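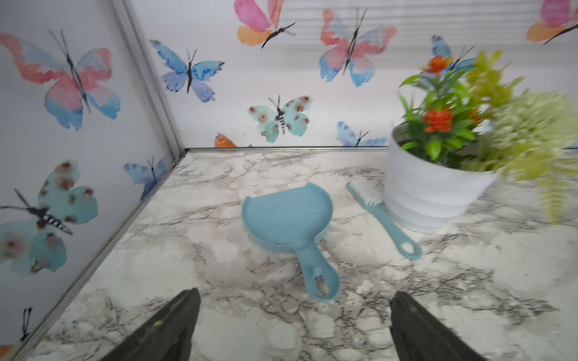

Pasis wrist camera and recording kit: four months of use

9 September 2023
By Lorraine Mudgway

The Pasis kit is a wrist camera, a mounting bracket, a pair of black gripper fingers, a hand controller for driving the arm, and a recording program that ties them together. You supply the arm and the computer. We bought one in May to collect demonstrations of household tasks, and it has been in use on most working days from then on. Our total so far is 3,253 saved demonstrations, and this review is based on those.

By a demonstration I mean one complete run of a task, driven by a person, with the camera picture, the arm position and the finger opening saved together. The learning system trains on those runs and then has to do the task by itself. Most of what I say below is about the saving part. Driving the arm is pleasant enough with any decent controller. Getting a few thousand clean files out of it is harder.

Setting it up

The bracket fits the common tool flange with four screws. It went on in a few minutes. The fingers took longer, because the grub screws come with thread lock already on them and the supplied hex key is soft. Ours rounded off on the second finger. Use your own key.

The cable is the weak point of the hardware. It leaves the camera sideways, and when the wrist turns far to one side it rubs on the bracket. Kaiwen Liao put a clip on the forearm and left a loop of slack, and we have had no dropouts after that. Before the clip we had several a day. Pasis should put a clip in the box.

Calibration is one button and a printed card. It asks you to move the arm to a series of poses over the card and then tells you pass or fail. It doesn't tell you by how much, and I would like a number. We redo it at the start of each week and after anybody bumps the camera.

The view

The camera is mounted so that both fingertips show at the bottom of the picture. I think this is the right choice. A person reviewing a run can see where the fingers are relative to the handle they are going for, and so can the learning system. Some wrist cameras are set so far forward that the fingers drop out of view and you are left guessing from the numbers.

The lens is wide. With the arm raised over our booth we get the marble-patterned floor, both papered walls and whatever has been put out for the task. Things near the border of the picture go soft. I haven't found that this hurts training, but it makes labeling by eye slower if an object has been placed far to one side.

Exposure is automatic by default and I would turn that off. With it on, the picture brightens and darkens as the hand comes down over a pale surface. Lock the exposure with the arm at its start pose. The setting is under Advanced, two menus down, and it goes back to automatic after a firmware update without telling you. We lost most of a day's recording to that once. The files were usable, but they didn't match the rest of the set and Yufang Long pulled them out.

White walls and a pale floor are a fair test for a camera like this one. Pale blue plastic against the marble pattern holds its outline well. White on white is poorer. The bristles of the brush and the ribbed flowerpot both lose some detail when the room is bright. Window blinds are worth watching too, as the stripes they throw on a wall shift through the day and end up in your data.

Driving

The hand controller is light and has a trigger for the fingers. The trigger is proportional, so you can close halfway and wait. New operators tend to snap it shut, and the system learns to snap it shut too. We now give everyone 30 practice runs that are thrown away before anything is kept. Booker Castellanos came up with that number and it has held up well.

There is a small delay between hand and arm. On the default setting it is noticeable, and people overshoot and come back. Set smoothing to Low. The motion looks rougher on the screen, but the runs are shorter and have fewer corrections in them.

Thin handles are where you find out how good the control is. The dustpan and hand brush are the hardest items in our regular rotation, harder than cups or boxes. The handles lie close to the surface, and you have to come down low without scraping. The pan handle has an oval hole near the end, and several operators aim just behind it by habit. I ask them to vary the grasp point. If every run takes the handle at the same spot, the system has learned one spot.

The same goes for where things are put. We move the pan and the brush between runs and turn them, sometimes side by side, sometimes with one at a slant. The plants go in different places too. Leaves that hang over the work area make the job harder for the operator, and I want a share of those runs in the set.

The recording program

This is the best part of the kit. One pedal starts a run, the same pedal ends it, and a second pedal marks it as bad. You never need to put the controller down. Each run gets a task name, an operator name and a free text note. The note field is small, but it is searchable, and we use it for anything odd.

The program checks each file when it closes. It looks for missing pictures, for gaps in the arm readings and for clocks that have drifted apart. A file that fails gets a red bar. The check caught every cable dropout we had. It doesn't catch a bad demonstration, of course. A person still has to look.

Review is done in a strip view, with the run shown as a row of small pictures you can drag across. Stanisława Wilczyńska does most of our review and can get through 210 runs in a morning with it. Her complaint is that there is no way to set two runs next to each other. If you want to know why one operator's brush pickups are slower than another's, you have to open them in turn and remember.

Failed runs are a matter of taste. The program lets you keep them in their own folder, and we do. A run where the fingers miss the handle, back off and try again is worth keeping in the main set, in my opinion, provided the second try is clean. A run where the operator gave up goes in the other folder. Write your rule down before you start. We didn't, and the first two weeks had to be sorted again by hand.

Export works to three formats. The first two gave us no trouble. The third writes the finger opening upside down, with closed as one and open as zero, while the other two have it the other way. It is in the manual in small type. Check before you mix sets.

Compared with the Khumalo

We used a Khumalo camera before this. The Khumalo picture is sharper in dim light and the cable comes out of the top, where it should. It has no recording software to speak of. You write your own, and then you look after it. For a group with a programmer to spare, that may be fine. We spent more time fixing our scripts than driving the arm, and I wouldn't go back.

The Flondlow mount fits the Pasis camera with a spacer and gives a steeper angle. We tried it for a week. You see more of the surface straight down and less of the walls. It suited flat objects and was worse for anything standing up, such as the pot. We went back to the standard bracket.

Support

I wrote to Pasis twice. The question about the finger values was answered the next day. The question about exposure resetting took two weeks, and the answer was that they know. The replacement hex key came free, and it is the same soft one.

Spare finger pads are sold in pairs. Ours wore smooth after the first two months and grip got worse slowly enough that we blamed the operators. Put a date on the pads when you change them.

Who should buy it

If you have an arm already and want to collect demonstrations with two or more people taking turns, the Pasis saves a lot of work, nearly all of it through the pedals and the file check. If you are only recording a handful of runs to try an idea, it is more than you need. Buy it with a cable clip, a proper hex key and one spare set of pads.

Good: file check, pedals, fingertips always in view, quick review
Bad: cable exit, exposure resets after updates, no side-by-side view, hex key

I'll add a note here if the next firmware fixes the exposure problem.

Contact the reviews desk | © 2023 Jeler Bench Notes | Back to top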